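Lahlou on the Gorora bone bed

Anas Lahlou has spent four field seasons at Gorora, a mudstone quarry where his team has logged 94 fish and turtle fossils. Most are fragments under 10 centimeters long.

"The bones are crushed flat," he said. "You get outline and surface texture, but very little depth."

The layer is thin, and Lahlou reads it as a pond that dried out in stages. Grain size drops toward the top, and mud cracks appear in the last 6 centimeters. 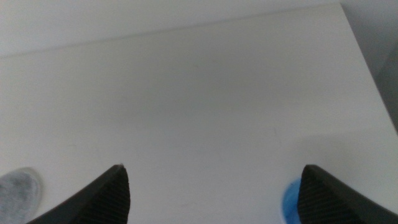 Dating is less settled. An ash bed at Samonte, the next valley over, may match one above the quarry, but the crystals are small and partly altered. Jayson Lacson, who handles the lab work, wants a second set of samples before he commits to an age.

"I can give a range now," Lacson said. "It would be too wide to use."

Digging resumes in January. Lahlou plans to extend the north trench - the turtle shells there are more complete - and leave the south face alone.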